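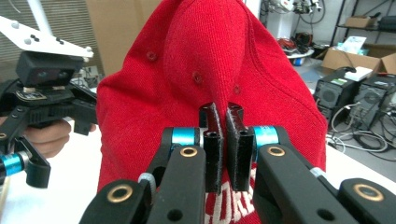

Burkodura
Forum member, Hats and Accessories

Does anyone have a decent way of storing caps? I'm sorting the winter box before December and this red one has me stumped. It's a fine rib with a seam down the front, little stitched eyelets and white raised lettering. I love the colour but it picks up a crease in the front every single year, and I only own 9 hats so you'd think I could look after them!

Right now they all go in a cardboard box on top of the wardrobe, squashed in with the scarves. Do I stack them, stuff them, hang them? The bedroom is tiny, so no hat stands please.

Balville
Regular

Stuff it. Acid-free tissue if you're fancy, an old T-shirt if you're me. Push it right up into the crown so the rounded bit keeps its shape, then sit it on its opening. Don't pack it tight or you'll stretch the rib and then it never sits properly on your head again.

Prondum
Regular

I'm going to disagree with the stuffing. I did that with a ribbed cap of mine and it came out in spring looking like a pudding basin. I nest mine now, one inside the other, biggest on the outside, and lay the whole lot on its side in a drawer. Takes up no room at all.

Does yours have a stiff front or is it soft all the way round? Makes a difference.

Burkodura
Forum member, Hats and Accessories

Soft enough that you can pinch a fold in it with no effort, so I suppose that's my answer. Nesting sounds good for space but wouldn't the lettering rub on the next one?

Prondum
Regular

Mine hasn't, but mine's flat printing. Raised thread might catch. Turn a clean sock inside out and put it between them (yes, really).

Balville
Regular

A sock! And you're telling me off for a T-shirt.

Hauksdóttir
Moderator

You can both be right here. Tissue for anything with embroidery, nesting for the plain ones. More important is washing them before they go away - cool water, a bit of wool wash, leave it 45 minutes, then press it in a towel and dry it over an upturned bowl. No wringing. Sweat marks you can't see now will be yellow by next winter, and moths love them too.

For the crease, hold it over the kettle (mind your fingers) and smooth it out from the inside with your hand. It took me 2 goes on my grey one.

Prondum
Regular

I'd skip the kettle if there's any acrylic in it. I flattened the ribbing on a beanie that way and it went all shiny. Check the label first.

Burkodura
Forum member, Hats and Accessories

Label's long gone, I cut it out because it itched. I'll do the wash and the bowl first and leave the kettle alone unless the crease is still there. Tissue for the red one, and I'll try nesting the plain ones with socks - I've got a whole drawer of odd ones anyway.

Is a bit of cedar in the box worth it, or is that just for jumpers?

Hauksdóttir
Moderator

Worth it for wool, makes no odds for the rest. Give it a light sand each year so the smell comes back.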